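4 Setting up the Gonlow infusion pump for home treatment

This section explains how to prepare the Gonlow pump before the first dose at home. Please read it to the end before you open the medicine bag. The dose and the flow rate are always programmed by your clinic. You can not change them from the keypad, and you should not try to.

4.1 What you need

The pump with its battery door closed
One Flerkik tubing set, in unopened packaging
The medicine bag prepared by your pharmacy
Alcohol wipes and clean disposable gloves
The yellow sharps container
Your treatment diary

Note: Only Flerkik tubing sets with the blue end cap fit this pump. Older sets with a clear cap will go into the channel, but the door does not lock over them.

4.2 Preparing the bag

1. Take the medicine bag out of the refrigerator and let it stand for around 20 minutes. Do not use a microwave or hot water to warm it.
2. Wash your hands with soap and dry them on a clean towel.
3. Compare the name and date of birth on the bag label with your own. Compare also the name of the medicine with the one in your treatment plan.
4. Check the expiration date.
5. Hold the bag against the light. If the liquid is cloudy, or if you see particles in it, put the bag aside and call the pharmacy.

Caution: Some cancer medicines can irritate the skin and the eyes. Wear gloves whenever you handle the bag or the tubing. If the bag leaks, do not touch the liquid – close the bag in the spill pouch and follow section 9.

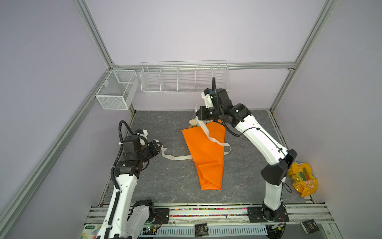
4.3 Connecting the tubing

1. Open the Flerkik package and close the white clamp on the tubing.
2. Remove the cap from the spike. Push the spike into the port of the bag with a small turning movement until it stops.
3. Open the pump door by lifting the gray handle.
4. Lay the tubing in the channel from left to right. It must lie flat, without loops.
5. Close the door. You will hear 2 short tones when the tubing is detected.
6. Open the white clamp.
7. Press and hold PRIME until drops come out at the end of the tubing, then release the key.

Caution: Never prime the pump while the tubing is connected to your port or catheter.

4.4 Starting the dose

1. Press the power key. The pump makes a self-test and then shows the program name.
2. Compare the program name and the volume on the display with your treatment plan. If they are different, switch the pump off and call your clinic.
3. Clean the connector of your catheter with an alcohol wipe and let it dry.
4. Connect the tubing and open the catheter clamp.
5. Press START. The green light blinks slowly while the pump is running.
6. Write the starting time in your diary.

Note: The light is difficult to see in strong sun. In this case look at the display, where a moving drop is shown during the infusion.

4.5 If the alarm sounds

LINE BLOCKED: Check that both clamps are open and that you are not lying on the tubing. Press START again.
AIR IN LINE: Close the catheter clamp and call your nurse. Do not disconnect anything before you have spoken with them.
LOW BATTERY: Connect the charger. The infusion continues.

Stop the pump and call emergency services at once if you have trouble breathing, swelling of the face or chest pain.

Document revision: 2020-03-08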